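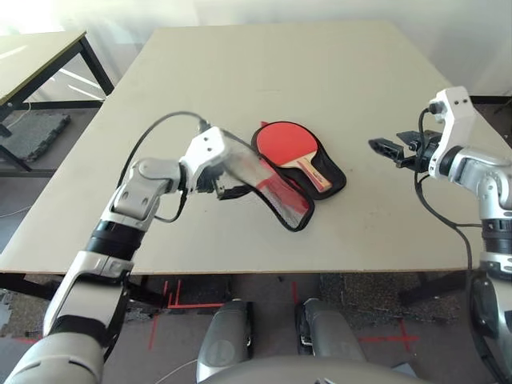

The zipper is the easy part, according to Märta Björklund. It's the soft flap that gets people, because it never hangs the same way twice, and a robot that has only seen it hang one way will grab at air.

She has spent most of the past year at Clorkside teaching a two-armed robot to handle things that bend, and the paddle case is her current favorite. Open the case, hold back the mesh cover, get the paddle out by its handle. It sounds like something you'd give a four-year-old, and she laughs when I say so.

"A four-year-old is amazing! Watch one do it. They pin the case with an elbow, they pull the flap with two fingers, they're talking to you the whole time. I would love to have a robot that sloppy and that good."

The work goes by the project name Tulgate, and it rests on demonstration. A person drives the arms by remote control, does the job start to finish, and the system records every joint position and every opening and closing of the grippers along with what the cameras saw. Do that enough times and you can train a policy to try it alone. For the paddle case the team has 1648 recorded runs, and Björklund admits that she'd throw out a fair number of them.

"The early ones are terrible. Mine especially. I was so careful – I'd creep up on the flap, stop, think, back off, creep up again. And guess what the robot learned? It learned to creep up and stop. It would sit there with the gripper open, a hand's width from the case, thinking my thoughts."

What fixed it was practice, and a house rule that new operators do 20 throwaway runs before anything is saved. You get your hesitation out of the way, she says, and then you start moving like someone who wants a paddle.

I had a turn at the controls myself. You hold a pair of small leader arms, the big arms copy you, and for the first minute it feels wonderful. Then you try to pinch a strip of fabric edging and find out how much of your own skill lives in your fingertips. I could see the edge fine. I couldn't feel it at all. My first grab closed on nothing, my second took the flap and half the case with it, and by the fourth or fifth I was sweating and completely hooked.

Björklund has tried the other way too, which is to take hold of the robot's own arms and push them through the motion. Her colleagues call it walking the arms. She still likes it for stiff, simple jobs such as sliding a box along a table or pressing a part into a slot.

"You feel the weight, you feel the contact, it's lovely for that. But I have two hands and the robot has two arms, and they're heavy, and I'm standing right where the cameras need to look. So for anything where the left holds and the right goes in, I want to be off to the side with the controllers."

That division of labor is the thing she gets most excited about. One gripper has to keep the cover open, and keeping still is a skill of its own. In a lot of the first runs the holding arm drifted as soon as the operator's attention moved to the other one. Over 400 of the saved demonstrations were recorded again for that reason alone.

She also makes a point of keeping some of the mistakes, as long as the operator recovers. If the flap slips and you go back for it, that stays in. A run where everything goes right teaches the robot nothing about what to do when the cover flops down in its way.

"I tell people, please don't start over! Pick it up again. That little scramble is the best data we have."

How well does it work on its own? Better than it did in December, she says, when the trained policy could lift the flap but let go of it the moment the second arm moved. These days it will usually hold. Reaching in for the handle is less reliable, particularly if the case has been turned so the handle points away from the robot, and she's clear that a case of another shape would probably defeat it.

The next round of recording is planned with Cloltisden, whose operators will drive the same arms from another building. There'll be a short delay between hand and gripper, and Björklund wants to know how much of it people can put up with before their movements turn cautious again. Her guess is very little. She has already asked Kerr, the software group down the hall, for a pedal that freezes the holding arm in place, so that an operator can give full attention to the other hand.

When I left she was back at the controllers, setting up another run with the case turned a little farther to the left.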